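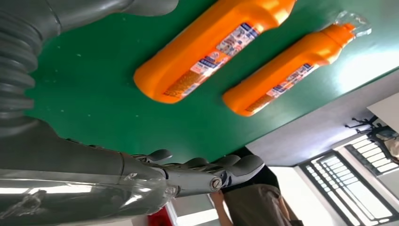
Printer-friendly version | E-mail this article

The Orange Bottle Question
11 February 2022
By the Zunora kitchen desk

I have a weakness for people who care too much about containers, so when the owner of Coseo agreed to talk to me, I canceled my lunch plans and brought a notebook (and, fine, two empty juice bottles I'd been meaning to ask about). Coseo is a little refill and bottle shop on the back side of the Mercado building, and the whole place smells like dish soap and oranges.

The first thing I wanted to know was why so much of the stock is orange. I'd expected clear glass everywhere, something more like an old pharmacy.

"Because you can find it!" she said, laughing at me a little. "You open the cabinet under the sink, it's dark in there, you're holding a sponge. Clear plastic disappears. White looks like every other thing you own. Orange, you grab it."

She started with a single order of 255 bottles last August and figured they would last through the winter. They were gone before the leaves were. The next order was for 2,000, and by the time she did her books in January she had sold 2,198 in all, mostly to people who came in for one and then came back for a second in a bigger size.

We did the interview standing up at her green worktable, which she loves and I sort of coveted. It came out of a print shop that was closing, and it's heavy enough that her brother-in-law has refused to move it ever again. She says green is the only table color that never makes her tired at the end of a day. I asked if the color was meant to go with the bottles.

"No, I'm not that organized. The table was cheap."

Then we got into grip, and I have to say I had never thought about grip for more than a second in my life. She likes a shallow indent on the side of a bottle, enough for your fingers to know where they are. Deep ones collect gunk, she says, and then you're in there with an old toothbrush on a Sunday night. She handed me a big bottle and had me close my eyes and find the front of it. I got it wrong twice.

"Soap makes everybody clumsy," she told me. "I don't design for the dry hand."

She doesn't really design them at all, she corrected herself a minute later. The shape comes from a supplier called Zimis, and she picked it out of a catalog of 33 after filling every one of them with shampoo at home. Her family was patient about this for a week or so and then they weren't.

I asked about laying bottles down, which is a fight we have in my house. My side says it's fine. She took the other side right away, and with feeling.

"For a day, if you're sorting, sure, put them on their sides, let them roll around, whatever. But to store them? Full? With a pump? Come on. You'll have a puddle."

Empty ones she'll allow, in a drawer or a deep basket, with the caps off so they don't get that closed-up smell. If the smell is already there she uses warm water and baking soda and leaves it overnight. She isn't a fan of vinegar for this. I am, and we agreed to leave it alone.

My own two juice bottles did not pass, by the way. The necks were too narrow for her funnel, and she turned one around in her hands for a while like she was hoping it would get better. I can use them for watering the windowsill herbs, she decided, as long as I poke the holes small.

Before I left I asked what she'd like to carry next. She wants a half-size bottle for travel, in the same orange, with a flip cap that doesn't pop open in a bag. Zimis has sent her three caps so far and she's been carrying all of them around in her purse full of lotion to see what happens.

"Ask me in a month," she said. "Or ask my purse."

Contact us | © 2022 Zunora | Back to top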